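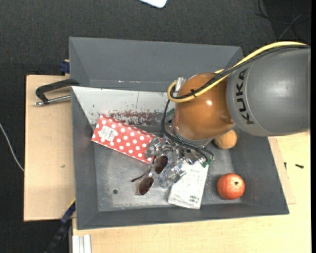 The arm over the gray bin, Samwood shared workshop, 7th April.

Clamps are fine. I'll say it again because the argument on the members' list got silly: clamps are fine. A bin held down with a screw clamp on a wooden board is a bin you can move tomorrow, and you will want to move it tomorrow.

There's a school of thought at Samwood that a robot build should look finished before it runs. Brackets cut, cables in a chain, everything bolted. Pramila Khurana made the case in March and made it well – a tidy cell is a safer cell, and you can find the fault when something comes loose. Agree on the second part. Cables especially. Ours run over the outside of the arm, yellow one and a bunch of black ones, and I'd like them dressed better than that. Point taken.

But finished is expensive. We got a quote from Preluvum for a proper bin stand, 400 dollars, 14 days. For a position we hadn't even settled on! I moved that bin 7 times in the first month. Each move was a couple minutes with the clamps. With the stand it would of been a drill and a bad mood.

Same goes for what you put in the bin. People want matched test blocks, all one size. Why? A polka-dot box, sunglasses, a white package, a ball, something round like a pomegranate. That's closer to what's in anybody's kitchen drawer or gym bag, and each one asks for a different grip. Blocks tell you the arm can pick up blocks. Great.

Scratched floor on the bin, someone complained about that too. It's a bin.

Where I'd spend the money: a decent stop button within reach of every seat, spare cable, more wood. 200 dollars covers most of it. Then leave teh rest rough until the layout has sat still a good while. Campbell bench did it that way and they're still changing things, wich is the point of having a bench.

Bolt it later. Bring your own clamps, the shared ones are all in use.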